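Faltcombe ringing site – your questions

I'm Ghazal Moradi and I look after the bird ringing records for Faltcombe. I get asked the same things most weeks, so I've put my answers in one place.

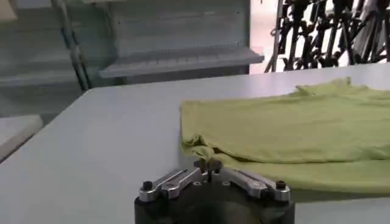

What do I do if I find a ringed bird?

Write down every letter and number on the ring, then note the date and the place, and whether the bird was alive or dead. Email me the lot. If you could only read part of the ring, send that anyway – half a code plus a decent photo of the bird has got me there before!

How many birds have you ringed?

The total stood at 1,859 when I last updated the book on 9/22/24. Most of those are blackbirds, blue tits and greenfinches. We've had 34 back from elsewhere, mainly from along the coast.

How old do gulls get?

Older than most people think. Our best is a herring gull ringed as a chick on the Abbasi warehouse roof and read again 19 years later, on a chip shop wall (where else?). She had her full adult feathers by then, so without the ring I couldn't have told you her age at all.

Does the ring hurt the bird?

I've never seen one cause trouble. It's very light and sits loosely on the leg, a bit like a bangle. We use different sizes for different birds.

Can I come along?

Please do, but email first. Uva hide only holds a few of us and we start horribly early. In December we move over to Ferero marsh for the winter thrushes, and that's a muddy walk, so bring wellies.

Can I keep a ring I found on a dead bird?

Yes, once you've sent me the number. Flatten it out and tape it to a bit of card if the code is worn – it's much easier to read that way.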